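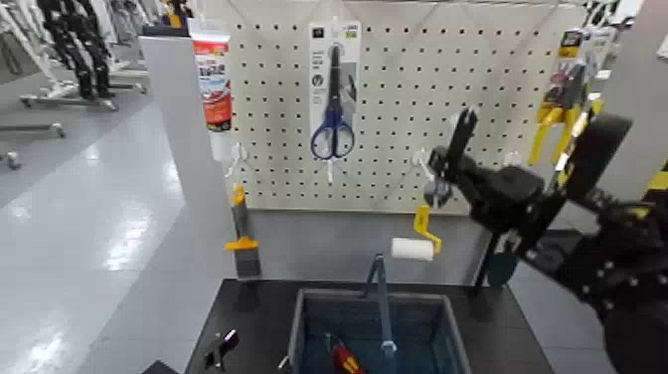
Scissors with blue handles, on a pegboard.

Song Form, Unit 3: The Hook
3 min read

A hook is the part listeners sing back. It can be a line, a drum figure or a horn riff. In "Broloder" the hook comes 27 seconds in, before the first verse – early for a dance single.

Mark the song in sections as you listen: intro, verse, hook, bridge. Write the start time beside each.

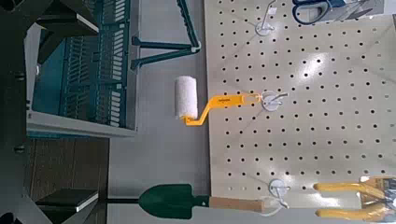 Paint roller with a yellow handle.

For October: chart "Furtado" the same way. Dalva Honorato sings the hook three times, the last without drums. Keep your notes under 500 words.

Comments
Natanael: Is the horn line at 0:55 a second hook?
Rui: I marked it as a bridge.

Related
Unit 2: Verse Lengths
Unit 4: Call and Response in "Brandari"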